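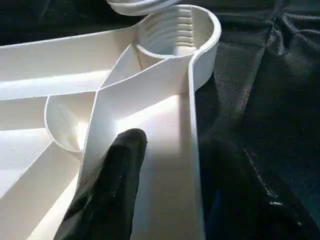
4. Placing the memorial plaque

Read this section before you take the Laur plaque out of its packaging. It is meant for families, parishes and societies who put up a plaque in honour of a person. Check first that you have the written permission of the owner of the building or the land.

4.1 Choose the height. The middle of the text should be at the eye level of a standing adult. For a garden post, use the lower position.

4.2 Hold the paper template against the wall and mark the 3 fixing points with a pencil.

4.3 Drill each hole to a depth of 40 mm. Clean out the dust.

4.4 Push in the Boltlow anchors until they are level with the wall.

Caution: Do not drill near electric cables or water pipes. On a listed building, ask the conservation office before step 4.3.

4.5 Hang the plaque and tighten the screws by hand - never with a power tool.

4.6 Put on the cover caps and remove the film from the front.

Note: If there will be an unveiling, leave the film on until the cloth is hung. The cloth must not touch fresh paint.

4.7 Register the plaque in Listik with the number on the back. The name and the dates can be corrected free of charge for 31 days.

Plaques ordered for December ceremonies need more time for engraving. Please see section 6.

Trondeo, August 2022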